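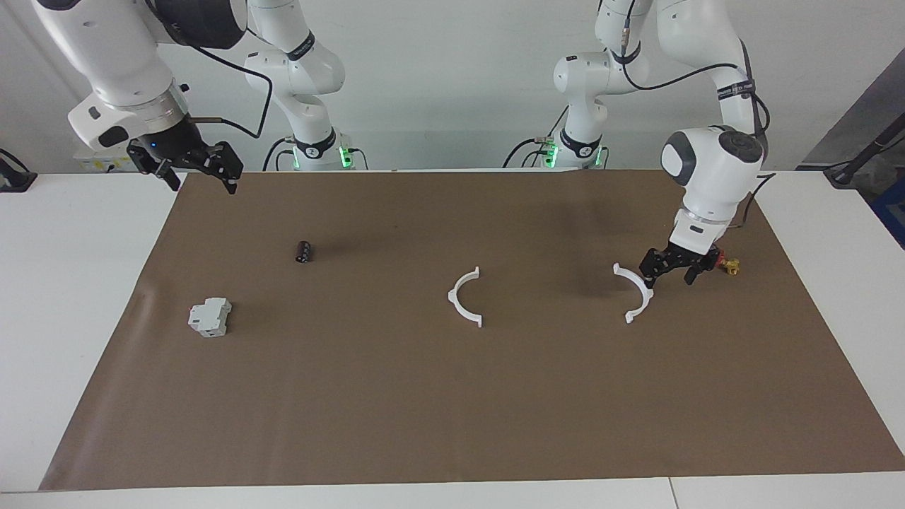 O Lisard pode ser utilizado em células com dois braços sem alteração do programa do controlador?
O programa residente no controlador mantém-se. O Lisard é executado num computador industrial ligado à mesma rede, calcula as trajetórias dos dois manipuladores num único plano de movimento e envia os pontos de passagem através da interface de comando já existente.

Lisard – Software de planeamento e perceção para manipulação bimanual
Desenvolvido pela Hilach

Apresentação
O Lisard destina-se a laboratórios, centros de formação e unidades de montagem que trabalham com peças pequenas e de geometria variada: abraçadeiras, disjuntores modulares, válvulas, componentes eletrónicos. Reúne no mesmo ambiente a localização de objetos, a escolha da preensão e a coordenação dos braços. O operador define a tarefa por objetivos e o planeador distribui as ações entre o braço esquerdo e o direito, tendo em conta o alcance e o risco de colisão.

Módulos
Perceção: estima a posição e a orientação de peças pousadas numa superfície plana, a partir de uma ou mais câmaras calibradas. A biblioteca de base inclui 30 famílias de peças e pode ser alargada pelo utilizador.
Planeamento: gera trajetórias sincronizadas ou independentes. O volume partilhado pelos dois braços é verificado antes de cada envio.
Preensão: propõe pontos de contacto para garras de dois dedos e ordena-os por estabilidade prevista.
Registo: guarda imagens, posições articulares e comandos com a mesma base temporal. A exportação é feita em formato aberto.
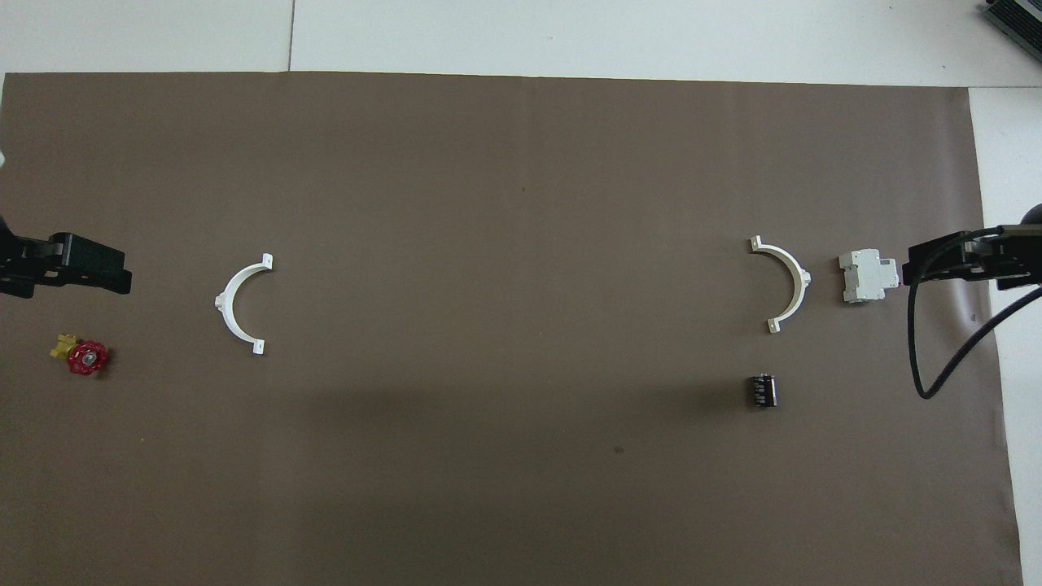

Posto de trabalho bimanual com meias abraçadeiras, disjuntor modular, condensador e válvula com volante vermelho.

Tarefas com peças simétricas
As peças compostas por duas metades iguais exigem que o sistema distinga a orientação de cada metade. O módulo de perceção trata-as como instâncias separadas do mesmo modelo e atribui a cada uma o seu próprio referencial. A tolerância angular é configurável por tarefa e tem o valor predefinido de 2 graus.

Requisitos
Computador com sistema operativo Linux de 64 bits e placa gráfica dedicada.
Ligação Ethernet dedicada aos controladores.
Ciclo de comando de 10 ms ou inferior.
Espaço em disco de 100 GB para o módulo de registo.
Fundo de trabalho mate e de cor uniforme.

Licenciamento e assistência
A licença é atribuída por célula e abrange ambos os braços. A edição académica, disponível a partir de setembro, inclui todos os módulos, com exceção da ligação ao sistema de gestão de produção Josa. As atualizações são distribuídas pelo portal de clientes.
A colocação em serviço é assegurada pela Tanasarn, que efetua a calibração das câmaras e a formação inicial dos operadores.

Contactos
Informação técnica: Sandamali Sikder, Departamento de Software
Licenças e propostas: Lamisi Tetteh, Departamento Comercial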